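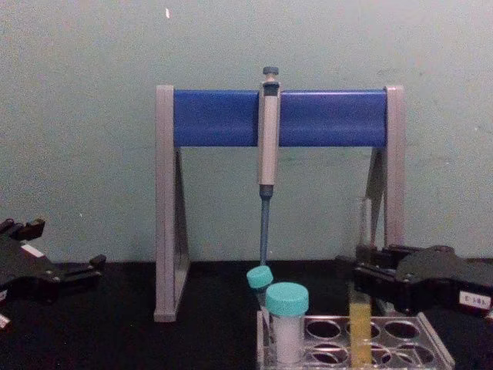 Technology > Laboratory > Software > Interviews

Filed under: Motion planning, Bench automation, Two-arm systems

Khải Cao writes the planning layer at Teneck, a small company in Sambridge whose software runs two-arm robots on ordinary laboratory benches. The product is called Clokosance. It takes a written protocol, works out a sequence of grasps and movements, and sends joint trajectories to the arms. Cao joined to work on collision checking and now looks after everything between the protocol parser and the controller.

I asked him first why a planner needs to know anything about laboratories. A pipette is a rigid body with a known shape, and there are good general planners available free of charge.

"The planner doesn't need to know," he said. "The cost function does. If you give a general planner a full tube with no cap on it, it will find you a short path that tips the tube over. Geometrically that is a correct answer."

Clokosance attaches constraints to objects. A capped tube may be tilted within a limit set by the user. An uncapped one must stay close to upright, and its acceleration is bounded as well as its angle. The constraint follows the object when it passes from one arm to the other. In the first version it did not, and a handover cleared it.

"That was a one-line mistake," Cao said. "The attachment was copied and the constraint set was left on the old parent. We found it in simulation in July, in a test that somebody had marked as flaky. The test was fine."

Pipettes on a hanging stand are the part of the bench he talks about at most length. The handle sits against a horizontal rail between two uprights, so a gripper coming in has a narrow approach, and the tip shaft hangs below where it can catch on whatever has been placed underneath. Removing the pipette is a small movement that must be made in the right direction before any free motion begins. Clokosance treats it as a separate segment with its own controller, in which position is held stiffly along one axis and loosely along the others.

"People want to plan it as one motion," he said. "You can, but then the sampler spends nearly all its time trying to get out of the stand. We had a benchmark where the retreat took 40 times as long to plan as the rest of the task. Once the retreat is scripted the remainder is an easy problem."

He does not regard scripting as a defeat. The retreat direction is stored with the stand model, and a user who has a different stand edits the model. There is a small tool for this called Giraldo, which loads a mesh, lets the user draw approach and retreat vectors on it, and writes a text file that can be kept under version control. Giraldo began as a debugging viewer, and its menus still show it.

Perception is the less settled half. Clear plastic gives poor depth readings. A transparent rack on a dark bench can come back from a depth sensor as a set of scattered points, or as nothing at all, and the planner will then route an elbow through it.

Cao's answer is to avoid asking the depth sensor. The rack is found in the colour image by fitting the grid of holes to a known spacing, and the rack model is placed in the planning scene at the fitted pose. Caps are then detected separately, and each one is assigned to a hole.

"Caps are good. They're opaque and they're usually a strong colour," he said. "A tube with no cap is much worse. If there's a coloured liquid in it you can find the liquid, but the top of the liquid is not the top of the tube. We had a version which believed every tube ended at its meniscus. It was confident about it, too."

The current release carries a height for each tube type and uses the detected liquid only for horizontal position. Where the type is unknown, the planner reserves a column of space above the hole. This wastes room, and on a crowded rack it can make a reachable tube unreachable. In that case the software stops and reports which reserved column is blocking the plan, so that the operator can supply the type.

Leaning tubes are a related problem. A narrow tube in a wide hole does not stand straight, and a grasp planned for a vertical axis will push it further over. Clokosance estimates a tilt from the offset between the cap centre and the hole centre. Cao calls the estimate crude. "It gives you a direction and a rough size. The gripper closes slowly and the force reading deals with the rest."

We turned to the coordination of the arms. The two are planned as a single system when their workspaces overlap and as separate systems when they do not. The switch is made by comparing swept volumes, padded by 15 millimetres. Joint planning is slower, and he would like to use it less.

"Most of the time one arm is waiting anyway," he said. "You plan the moving one and treat the other as furniture. The trouble starts when the furniture is holding something. Its volume has changed, and if your scene update is late you're checking against an empty hand."

The scene update is now blocking: no trajectory is released until both arms have confirmed what they are holding. The regression suite has 169 scenes, each recorded from a bench and replayed against every change to the planner. The full run covers 3,000 planning queries with fixed random seeds, and a change that makes any of them fail is not merged until the failure has been explained in writing.

I asked what he would remove if he could. He named the protocol parser, which accepts free text in too many places. A step reading "mix gently" is legal input and is passed down as a comment, where it has no effect on the motion.

"I'd reject it," Cao said. "Give me a volume, a number of strokes and a speed. There's a branch that does this. It breaks most of the protocols our users have written, so it's still a branch."

Comments (4)

pell_r
Is the retreat vector expressed in the stand frame or the world frame? We move our stand fairly often and the article doesn't say.

Khải Cao
Stand frame. Moving the stand means re-running localisation but you don't have to edit the file.

hexkey
Fixed seeds in the regression run worry me a bit. You end up tuning to those seeds. We run ours fixed on every change and random overnight.

M. Orrin
Same trouble with clear racks. We put matt tape along two edges and fitted to that. Not elegant, and it comes off with ethanol, but it got us through a year.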